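Wk 6 handout – Alcohol and the liver
Kasby Community Health Certificate, Unit 2

Bring this Monday, we won't reprint. Read the Manalastas chapter first if you haven't.

Last week was absorption. Quick recap: mostly small intestine, some stomach. Food slows it. Carbonated drinks may speed it up, evidence is mixed, don't put it in an essay as a fact.

Now the liver. Does most of the work. Two steps you need to know:

1. Ethanol to acetaldehyde (enzyme: alcohol dehydrogenase)
2. Acetaldehyde to acetate (enzyme: aldehyde dehydrogenase)

Acetaldehyde is the nasty one. Toxic, binds to proteins, linked to cancer of the mouth, throat and esophagus. Some people have a slow version of the second enzyme – flushing, fast pulse, nausea after one drink. People call it an allergy. It isn't one, strictly. Know the difference for the quiz.

Heavy drinkers also use a back-up route (CYP2E1). Gets switched up with regular drinking. Same route handles acetaminophen, so think about what a hangover painkiller means for a daily drinker. We'll do this one properly in the Vulitz case. 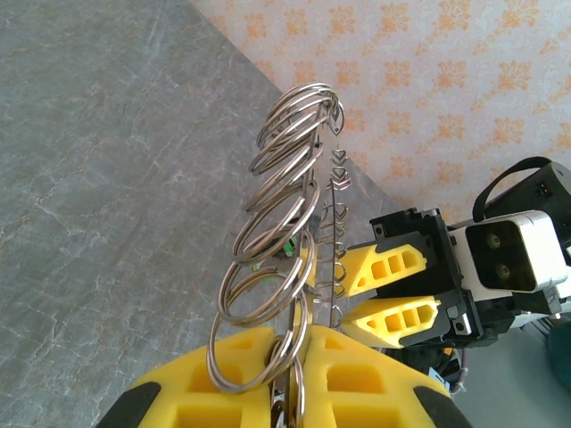
Split rings, heart-link chain, green tag.

Stages of liver damage, in the order the textbook gives them:

Fatty liver. Usually no symptoms. Can reverse if the person stops drinking.

Alcoholic hepatitis. Inflammation. Jaundice, fever, sore belly, poor appetite. Can be mild or can kill. Not the same thing as viral hepatitis, students mix these up every year.

Cirrhosis. Scar tissue replaces working tissue. Scarring mostly permanent, but stopping still helps survival – say so to clients, many asume it's too late.

Stages overlap. A person can have two at once. Don't draw it as a staircase.

Women tend to get liver damage at lower intake than men. Body water is part of it, not all of it. See the Genar reading, second half only, skip the tables.

Withdrawal: seperate handout, but remember for now that a heavy daily drinker should not just stop alone at home. Seizures, DTs. Medical advice first.

For next time
– Vulitz case, questions 1 to 4, write 200 words on the painkiller issue
– Learn both enzymes, spelling counts
– Essay plan due same day. Essay itself is 2,000 words max, references not included, marked out of 100

Office hours moved to after class this week only.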